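Terkia moves small orders to a one-piece white carton

Aug 12, 2024

Terkia will ship all of its small tableware orders in a one-piece white cardboard carton starting this week, replacing the separate base-and-lid boxes it has used since the mail-order side of the business opened. The change covers cups, small bowls, spice jars and boxed cutlery. Large platters and anything sent on a pallet stay in brown double-wall cartons for now.

The new carton, which the company lists as the Alva, is cut and creased from a single sheet by the converter Altanell. It arrives flat. The packer folds up the side walls, tucks the corner flaps into the front, and leaves the lid attached along the rear fold. Small flaps at the ends of that fold go inside the side walls when the lid is closed. No tape is needed to form the box, though one strip of paper tape still goes over the front edge before dispatch.

Getsemaní Galindo, who runs dispatch at Terkia, said the old two-part box caused most of its trouble at the packing table. Lids and bases came from different cutting runs and did not always match. A lid that was slightly tight bowed the walls of the base, and a lid that was slightly wide slid in transit and wore through the tape.

"With the lid on the same sheet as the base, the fit is set at the cutting stage," Galindo said. "If it is wrong, it is wrong on every box in the bundle and we send the bundle back."

Board and printing

The board is a single-wall fluted type, white on both faces. Terkia asked for a white inner face after complaints about brown fiber dust on pale glazes. Altanell supplied three grades for testing and the middle one was chosen. The heavier grade cracked on the lid crease when folded in a cold room, and the lighter one let the front wall buckle under a stacked load.

The outside carries no large print. The order label goes on the lid. Azadeh Mohammadi, production planner at Altanell, said plain stock also allows leftover sheets to be used for other sizes later in the year.

Bundles hold 28 flat cartons, tied with paper strap. The earlier boxes came in mixed bundles, with bases and lids counted separately, and stock records for the two rarely agreed at month end.

Setting up at the table

Packing is done on hard, smooth tabletops with the carton open and the lid laid back, so that both hands can work over the base. Terkia's written procedure asks for the box to be turned at an angle to the front edge of the table. The lid then falls away to the rear corner and the packer does not have to reach across it.

The interior fitting is a folded paper collar with a base pad. Cups go in handle down, with a sheet of tissue between the handle and the wall. The lid is closed once without tape to check that it lies flat, then opened again for the packing slip.

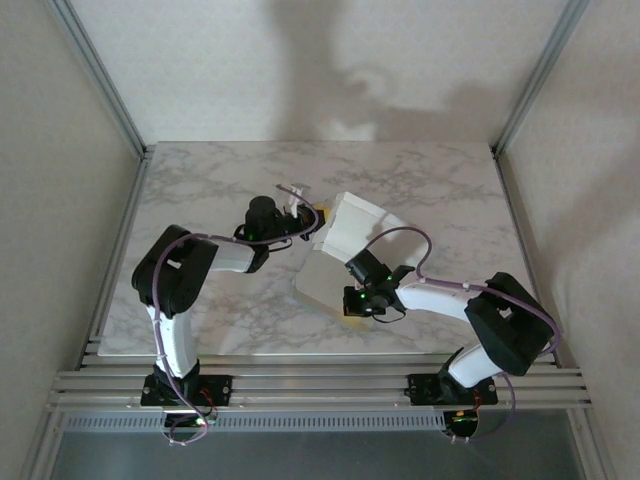

Trial results

The carton was tried on 156 orders before the company committed to it. All were sent to regular customers who had agreed to report on the condition of the contents. Two of those orders came back with damage, both of them cups with chipped rims. In each case the base pad had been left out. The procedure now has the pad placed before the side walls are folded up, and the packer initials the slip for it.

Trudy Lowther, who kept the records for the trial, said the more common complaint had to do with opening the box. Customers pulled at the lid from the side, where the end flaps hold it, and tore the crease. A short line reading "open at front" has been added to the order label.

Corner wear was checked separately. Cartons were packed with a dead weight, closed, taped, and dropped on each corner in turn from table height. The front corners flattened first. Lowther's report puts this down to the tucked flaps, which stop short of the corner itself and leave a small hollow there. Altanell has lengthened the flaps slightly on the second cutting form. Cartons from the first form are being used up on cutlery orders, where a soft corner does no harm.

Storage and supply

Flat cartons are kept on edge in open racking, lid end up. Stacking them face down was tried and dropped after the lower bundles took a set in the lid and would not close flush. The racking has to stay off outside walls. White board of this grade takes up moisture quickly and the creases go soft, a problem that showed up in December when a test bundle was left next to the loading door.

Delivery is by weekly call-off. Cudance, the carrier that brings stock to the Terkia site, will take the old two-part boxes away on the return run. Those still in good condition go to a secondhand packaging dealer, and the rest go for pulp.

Piyumi Gunawardena, purchasing manager at Terkia, declined to give the price per carton. She said the new one costs more than the old base and lid together, and that the company expects to recover the difference through fewer returns and less tape. The supply agreement runs through the end of next year, with a price review at the halfway point.

Sizes

The Alva is being made in two sizes at the start. The smaller takes two cups or one bowl. The larger takes a set of four cups with a divider, or the boxed cutlery. Both use the same lid depth, so the same label position and the same tape length apply.

A third size, for teapots, has been drawn but not cut. Lumturie Vukčević, who draws the cutting forms at Altanell, said the height is the difficulty. A taller front wall needs a longer tuck, and the longer tuck uses up sheet width that would otherwise give a second carton. A version with a glued front is being looked at instead - it would arrive partly formed and take more rack space.

Retail shops that buy from Terkia will see the new cartons inside their usual outer cases. The outer case is unchanged and holds 20 of the smaller size. Shops that reuse the old boxes for gift wrapping can order remaining stock from the dispatch office until it runs out. Bases and lids will be sold in pairs, and orders for lids alone will not be filled.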